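Bedding and Linen Handling Set: data card and house rules

README, please read before opening an issue

This card covers the household textile recordings made by our group with humanoid robots under human control. It also covers the rules we record by, which take up more of the page than the data does. That is on purpose. I have read a lot of data cards that promise "safe, diverse, high-quality" recordings and then say nothing a person could check. I would like ours to be checkable, including the parts that don't flatter us.

Maintainer: Sigrun Boström
Recording partner: Fesport
Annotation tool: Brivix
Rule set: Flestard, second draft 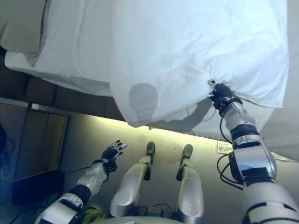
Page last changed: 10 June 2022

What is in it

Episodes: 1127
Episodes passing every rule below: 480
Episodes with a written operator note: 395
Task labels in use: 2260

Yes, there are more task labels than episodes. An episode can carry several, and Brivix lets annotators make new ones as they go. "Pull duvet," "pull cover," and "tug bedding" are all in there. We have not merged them. If you train on the labels as they stand, you will be learning our annotators' habits along with the task.

The tasks are gripping, pulling, lifting and laying down bedding and other household cloth. Views come from the head and from the wrist. Don't assume that an object seen in one view can be found in the other.

The rules

1. One hand takes hold before the other hand moves in. Two hands closing on the same fold at once makes a recording that is hard to label and hard to stop cleanly.

2. Grip an edge. A grab at the middle of a duvet may look fine on video, but it fails this rule.

3. Feet stay flat while the cloth is under load. No stepping, no shifting.

4. Cables are checked before each episode, with the arms at full reach. Check them at full reach even if you checked them at rest.

5. Loose items on the floor near the feet get logged. Paper counts. Cloth counts. The log line can be short, but it has to exist.

6. The stop button is held by a second person who is not driving. This rule is broken more than any other, usually late in the day.

7. Failed grips are kept. An operator may not delete an episode to tidy up the numbers.

I have doubts about rule 2. It was written for sheets and then stretched to cover everything, and I suspect it throws out perfectly good handling of thick bedding. It stays for now because changing a rule halfway through a set is worse than having a clumsy one.

Close views

The wrist view is where most of our arguments start. Parts of the hand sit so near the lens that they blur, bright backgrounds wash out, and a finger at the side of the view may belong to the other hand. Annotators were told to mark contact only when they could see it, and to write "unclear" otherwise.

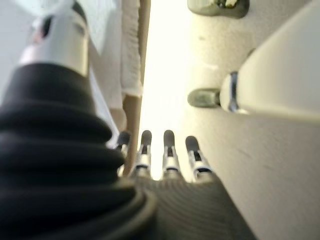 Photo: Fesport recording team

"Unclear" is a real label. Please do not fold it into "no contact." An outside group did that with an early copy and reported a very nice score — I would not trust it.

What the word "passing" means

An episode passes if a reviewer found no broken rule. It does not mean the robot did the job well, and it certainly does not mean the robot is safe to have in a bedroom. The rules cover how we record. We have applied for no certificate, and nothing on this page should be quoted as if we held one. If a vendor shows you this card as proof of safety, ask them which line they mean.

Known problems

Reviewers and operators overlap. In a small team people end up checking their own work, and I have no fix for that yet.

Rule 4 is logged with a checkbox. A ticked box shows that someone ticked a box.

Lighting is uneven and we did not correct it.

The Ó Dubhghaill split, named after the person who first sorted it, was drawn by session. The older random split leaks near-identical episodes between training and test. Use the newer one.

Contact

Open an issue with the episode number and the rule number. "Looks wrong" is accepted too, but it goes to the bottom of the pile.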